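Ticket 319: Acceptance rule for simulated grasp runs
Project: Herska
Status: Reopened
Priority: Normal
Opened: September 2021

Summary
The Novberg checklist marks runs as passed that I would not pass. I'd like the rule fixed before any more results go to Pillay.

Steps to reproduce
1. Load the kitchen worktop set, build 52.
2. Run the cup task with the default checklist.
3. Open the report and compare the pass column with the replay.

Expected: a pass means the cup was lifted, held and put down upright.
Got: a pass means the fingers came within the set distance of the cup and no joint limit was hit. The report calls this "grasp complete". It is nothing of the sort.

Log

Entry 1. Ran the batch of 400. The pass rate looked far too good, so I went through the replays by hand. Plenty of the passes never show a lift. Closed fingers near a cup are being counted as a held cup.

Entry 2. Reply from Wirneck support: "Working as designed, see section on contact tolerance." I have read the section. It says what the tolerance is and gives no grounds for using it as proof of a grasp. Asked for the reasoning. Ticket was closed overnight without an answer. Reopened.

Entry 3. Tried tightening the distance to see if the problem goes away. It doesn't. Fewer passes, same kind of pass. The check also takes no account of which way up the cup is, or of anything else lying near the fingers.

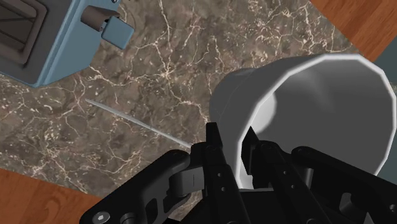
Entry 4. Support now suggests adding a "stable for 2,000 steps" condition. Better than nothing, but a cup resting on the worktop is also stable for 2,000 steps. I tested it and the bad passes stayed in. Please try these suggestions on your side before sending them over.

Entry 5. Wrote a local rule instead:
- base of the cup clear of the worktop
- contact on both fingers at the same time
- cup upright at the end of the run
- any touch on another object is logged and goes to a person to review
The pass rate dropped sharply. I believe the new number more than the old one, though I still want a second reader on the replays.

Entry 6. Was told the stricter rule "may not be comparable with earlier reports". Agreed. The earlier reports should carry a note saying so.

Open points
Who signs off a change to the checklist? The guide says "the responsible party" and leaves it there.
Can the word "complete" come out of the report until a lift is checked?
Are real-arm trials using the same checklist? If they are, please stop quoting those figures too.

Workaround: use the local rule, keep every replay, ignore the pass column.

Leaving this open until the default is changed. Please don't close it again without a reply to the open points.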